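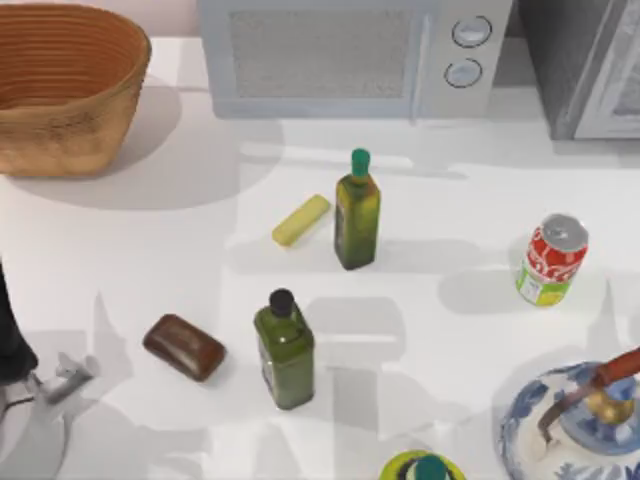 The simulated kitchen table, with the arm coming in at the left and the microwave at the back.

Has anyone taken a group to the Skaltov open day? Is the simulator part worth it?

Posted by Nuria Yilma, 1/24/19

Hi all! I help run an after-school tech club and we have a chance to go to the robotics open day at Skaltov in February. I went to a short preview evening there and came home buzzing, so I'm probably not the best judge of whether it works for a group. They showed us two things. One was a real arm behind a rail doing pick and place. The other was a computer-made kitchen table on a big screen (picture at the top), where a simulated arm practices the same kind of job before anyone lets the real one near a glass bottle. I loved it! I stood there asking questions until they started stacking the chairs.

My worry is that our kids are 11 to 13 and a few of them will see a screen and think they're being shown a video game with bad graphics. My co-leader says skip it and spend the whole visit at the rail. I think the screen was the part where I finally understood what the engineers do all day.

So my questions are whether the simulator demo holds a group that age, how long to allow for it, and whether they let visitors drive the arm themselves. Also, is there anywhere to eat lunch? The web page says nothing about lunch.

Antonina Lysenko
Member, 1,644 posts

Take them to both, and do the screen first! I went last year with a mixed group of kids and parents and we did it the other way round, which was a mistake. After you've watched a real arm move, the kids don't want to sit down again. If they start at the screen they know what to look for at the rail, and ours were calling out what they thought it would go for next.

They did let us drive. It was a handheld controller, one kid at a time, and each turn was short. Our job was to get the arm over to one small thing on the table without touching anything else, and it is SO much harder than it looks. You're looking down at the table from above, so you get very little feeling for how high the gripper is. My son was sure he was right on top of a bottle and he was way over it. The engineer told us to watch the shadows and after that he got a lot better. (Look at your picture with that in mind, there are shadows all over that table.)

The thing that won over the video game crowd was the reset. Somebody knocked half the table over, everyone gasped, the engineer pressed a key and it all came back. Then she asked them what would have happened with real glass, and you could see it sink in. They can try the same reach 600 times before lunch and nobody has to sweep up.

For time, I'd allow 40 minutes for the screen if everyone wants a turn. Split the group if you can. We had 7 kids at the controls and 5 at the rail and swapped over, and that was a good size for both.

Lunch: bring it. There's a room with tables on the ground floor but you have to ask at the desk to have it unlocked.

Arnulfo Rivadeneyra
Member

went to the one at Grovolness not Skaltov so cant help with the lunch or the room. same idea though, arm + screen. my daughter liked the real one best and talked about it all the way home. wear decent shoes, theres a lot of standing

Encarnación Esteban
Member, former demo guide

I used to guide at these days, so a few things from the other side of the rail. Nuria, your instinct about the screen is a good one and I'm so happy somebody else gets excited about it!

Kids of that age do very well if you give them a job to do while they wait for their turn. I liked to ask them to look at the table and decide which item they'd want to pick up first and which one they'd leave until last. With a table like the one you posted you get wonderful arguments. Someone always says the soda can is easy. Then someone else notices the little yellow bar lying right beside the green bottle and asks how you'd get hold of it without bumping the glass. The blue and white piece with the gold knob is a good one too, because half the group wants to grab the knob and the other half wants to move the rod lying over it first. There's no right answer, so let them fight it out.

Ask the engineers what changes between one run and the next. Mine would happily move things around and change the lighting if a visitor asked, and the kids could see that the arm can't just learn one table by heart. Ask about failures as well. They have great stories and they're rarely asked.

One practical point: email ahead and say you have a club coming. Ask for the Duvlow session if it's still running, that was the name of the hands-on slot in my day and it filled up fast. If you only turn up at the door you may get the short version with no controller time.

Nuria Yilma

Thank you both so much, and Arnulfo, shoes noted! Screen first, then the rail, packed lunches. I've emailed to ask about the Duvlow slot, and I'm going to try the "which would you pick up first" game at the club next week with my picture so they arrive already arguing. My co-leader has picked the brown bar.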